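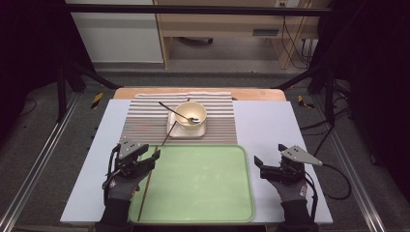

A cream bowl and spoon on a striped placemat, with a light green tray in front.

How to adjust a drum brake handbrake cable without making it worse
Workshop notes, September 2024

Most handbrakes that get "adjusted" at the lever did not need adjusting at the lever. The shoes had worn, the lever came up too far, and somebody wound the cable tighter until the MOT tester stopped complaining. A few months later the rear drums are running hot and the owner is told to buy a new cable. I have my doubts about most of those cables.

These notes are for small cars with rear drums and a single threaded adjuster under the lever. If yours has rear discs or an electric handbrake, stop reading and find the right manual.

What you need
Two spanners to suit the adjuster and its lock nut, a flat screwdriver, a jack, two axle stands, wheel chocks and a wire brush. Plus penetrating oil, if you believe in it. I use Tridum because the shop near me stocks it, and I can't tell it from the cheaper stuff. The Yorath cable tool is sold as a must for this job. I borrowed one and went back to my spanners.

Before you start
Park on level ground and chock both front wheels, front and back. Loosen the rear wheel bolts a little, raise the rear and set it on stands. Leave the car in neutral and let the handbrake right off. Don't work under a car that is only on a jack, whatever the man in the video does.

Step 1. Slacken the cable
Lift the trim around the lever. Undo the lock nut and back the adjuster off until the cable is plainly loose. People skip this and then set the shoes against a cable that is already pulling on them, so every step afterwards is wrong.

Step 2. Set the shoes
Take out the rubber plug in the backplate and turn the toothed wheel with the screwdriver until the drum just binds. Back it off until the drum turns by hand with a light scrape at most. Do the other side. If you have self-adjusters, take the drums off and see whether they still move. On my car, an old Tadia, neither did.

Step 3. Seat everything
Press the foot brake firmly several times, then spin each wheel again. If one has tightened up, go back to step 2 on that side.

Step 4. Take up the cable
Pull the lever up two clicks. Tighten the adjuster until both wheels start to drag by the same amount. Release the lever. Both must now turn freely. Nip up the lock nut and check again, as the adjuster likes to turn with it.

How many clicks?
Your handbook will give a figure and it's the only one worth having. Forum answers run from three to nine, all equally certain.

When it really is the cable
Frayed strands, a split outer, or an inner that won't slide back when you let go. Vitalii Shevchuk wrote in to say his was seized solid at the bracket, and no amount of oil shifted it. Fair enough, he needed one. He fitted a Uvley cable, part 2811, and reports no trouble after 487 miles. I'd want to see a winter on it first.

Ismail Fawzy asks whether the drums should be checked again after 50 miles. Yes. Feel for heat near each wheel after a gentle drive, without touching the drum itself, and compare the two sides. If one is much hotter, slacken the cable and start again from step 1.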